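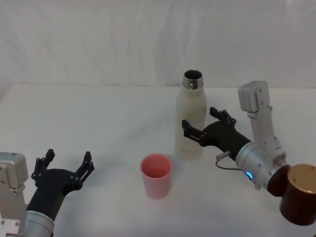 Bottle leaks at the neck, fourth report since April. Customer wants a refund on a Trimer and says it "dribbles down the side every single time". I've read that sentence often enough to doubt it. Most of the ones sent back to us had a cap put on crooked. So I left the lid out of it. A cream bottle with its bare metal neck and a pink cup went on the white table, and the job was pouring from one to the other.

Update, November 5, 2019. The customer claims 165 ml lost per fill. How was that measured? No reply yet. Rimow say the neck is within tolerance, but they said that about the last batch too, so I'm not taking their word for it either. 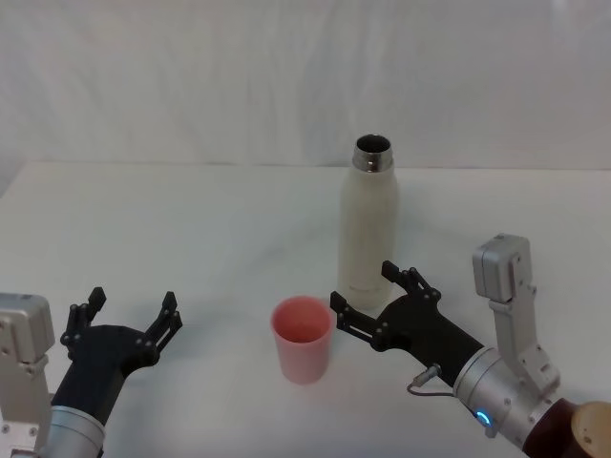 Returns and Repairs Desk, Thygesen
Status: open, waiting on customer

Asked again which cup they use. A narrow cup held too far from the neck will catch some and miss some, and people blame the bottle. Also asked whether the leak happens with the bottle standing up — if it does, that's a seal or a crack and a different ticket. Got back "both, I think". Not much use.
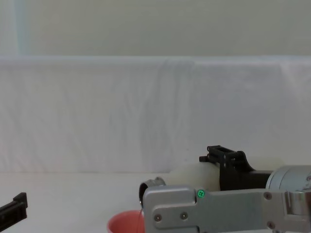 Page 5 of 8

Pouring position to compare against: bottle lying well over, neck pointing down towards the cup. Customer's own photo shows theirs barely tipped. At that angle a slow trickle can cling to the outside of any metal neck. I'd want to rule that out before anyone pays for a new one.

Rekura suggested a silicone ring as a fix. They sell silicone rings. Parked for now.

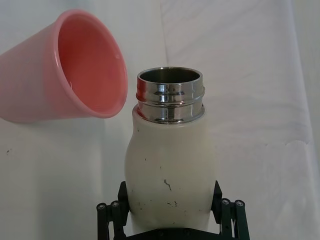 Cup tilted towards the open bottle, threads showing.

Check the threads for dents and run a fingertip along the rim. Scuffs and dark marks on the body are cosmetic and don't count as a fault, whatever the forum says. Almost 2000 of this model sold and four complaints — I'm not calling it a design problem yet. Replacement on hold. Chase customer for the lid.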